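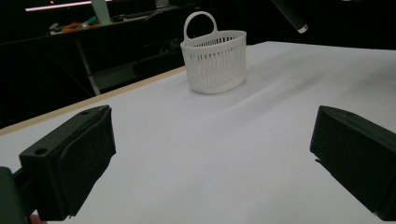
White basket, Stuvum hand-held gripper, fingers open before the approach.

Gripper comparison checklist – Stuvum vs. Rastavine
Bench 2, Fri 25 September
Unit under test: Stuvum, serial 2654

1. Finger pads seated, no lifting at the corners – OK
I pushed on both with my thumb and they stayed put. There's a bit of lint on the left one, so I'll go over it with tape before the next round.

2. Mounting screws tight – OK
One needed a quarter turn. The Rastavine never loosens up on me like that, so point to them!

3. Fingers open all the way without sticking – OK
Nice and smooth. I love how wide this thing opens (the Rastavine makes me line up way more carefully on anything with a handle).

4. Both fingers in view of the camera – OK
Left and right both show. The right one runs out past the side of the picture, and I can live with that.

5. Table cover flat – REDO
There's a ripple to the right of the basket. Smooth it out and tape it down, please, I don't want the base catching on it.

6. Lighting – OK with a comment
Bright on the table, very dark behind it. White on white worried me, but the slats show up fine.

7. Basket grasp, 17 tries per gripper – OPEN
Stuvum first, then Rastavine. Go for the rim, then the handle, and write down which one you used. If the slats flex, stop and back off the squeeze.

8. Controller on the Stustetti profile – OK
Log starts at entry 2170.

Still to do: item 5, item 7, and new pads from Chrysikopoulos for the Rastavine.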